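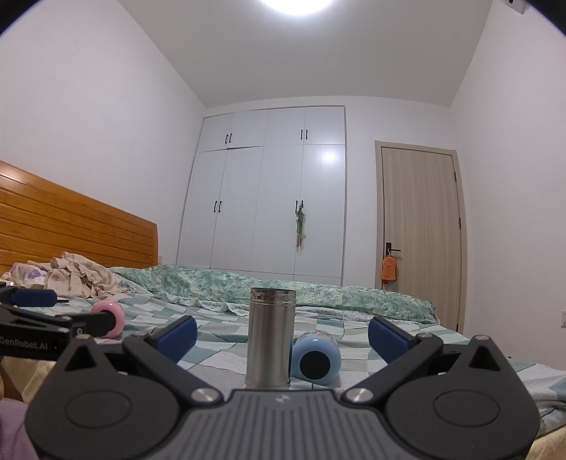 Vurkthorpe Bedroom Items
Data card, release 3
Maintainer: Shagufta Jafri
Last revised: 23 February 2023

Summary

A set of short clips and stills of small household things on made and unmade beds. The subject is everyday bedroom clutter: drinkware, nightwear, bedding, and whatever else ends up on a mattress.

Contents

clips/ 100 clips, one folder per room
stills/ 2000 stills, JPEG
labels/ one CSV per room
notes/ free-text remarks on bedding and furniture

The collection covers 21 rooms. Room folders are named after the street, so Buvent and Shaikh are places and have nothing to do with item types.

Item labels

thermos: steel drinkware with a threaded or ridged rim. Record as upright or lying.
cylinder_small: any small cylindrical object, capped or open. Color goes in its own column.
cloth_heap: crumpled fabric that is not part of the made bed. Pajamas and light blankets both go here if they can't be told apart.
sheet: the fitted or flat sheet. Pattern is recorded as plain, checked, floral or other.
comforter: the top cover, bunched or spread.
headboard: material and slat direction only.

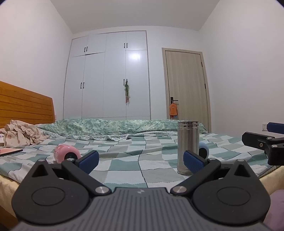
Checked sheet, wooden headboard, thermos labeled upright.

Known issues

Brushed steel picks up reflections of the bedding. Outlines drawn in release 2 sometimes followed the reflection instead of the rim. The Buvent labels have been redone; the Shaikh labels have not.

Checked sheets in pale colors are labeled green in some files and blue in others. Treat the sheet color column as unreliable.

Partly hidden items are labeled only if the type is clear. Otherwise the row reads "unknown" and the color is kept.

Changes

Release 3 merges "pajamas" and "throw" into cloth_heap and drops the pillow label. The file format is unchanged and still loads with Drivura.

Corrections go to the maintainer, with the room folder and file number. The next release is planned for June.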